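## 4. Setting up the tabletop practice station

This section covers the Vundunel tabletop kit, arm and gripper model, with the Ostemach kitchen set. Allow 60 minutes the first time. Complete Section 3 (mounting and power) before you start.

The props go anywhere the gripper can reach. Exact spacing is not important at this stage.

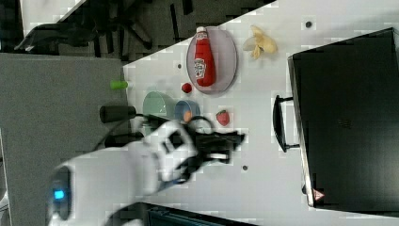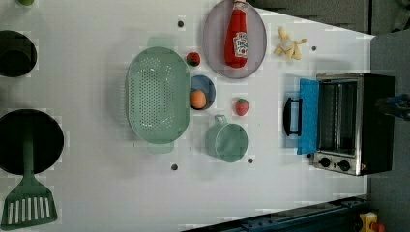 Hajdu wrote to us after the first edition that the layout steps came too late in the section and that new users had already switched the arm on by the time they reached them. The order below has been changed to suit.

### 4.1 Placing the props

1. Press the stop button and leave it pressed.
2. Wipe the tabletop with a dry cloth. Do not use solvent cleaners.
3. Set out the large items first. Keep them at least 200 mm from the arm base.
4. Place the plate and the bowl where the gripper can come down on them from above.
5. Add the small items last. The ketchup bottle should lie on its side on the plate for the first exercise.
6. Check that no prop is resting on a cable.

**Note:** Props do not need to go back to the same spot between runs. Moving them a little each time gives a more useful set of recordings.

### 4.2 First movement

1. Clear hands, sleeves and lanyards from the table.
2. Release the stop button and wait for the ready tone.
3. Set the speed to 10 per cent in the Trasdale software.
4. Open and close the gripper twice with nothing between the fingers.
5. Jog the arm to a point 100 mm over the plate, then stop.
6. Lower in small steps until the fingers are on either side of the bottle. Close the gripper.

If the bottle slips, reopen the gripper, raise the arm and check the finger pads for dust before trying again. Do not increase the grip force above the factory setting to make up for dirty pads.

**Caution:** The joint housings can pinch. Never reach under the arm to straighten a prop while the arm is enabled.

### 4.3 Cable check

Follow the gripper cable from the wrist back to the base. It needs enough slack for a full turn of the wrist but must not catch on a handle or a rim. Repeat this check whenever the layout changes.

If the software shows a wrist fault at start-up, power down, reseat the plug at the base and go back to step 1 of 4.2. For faults that return, see Section 9.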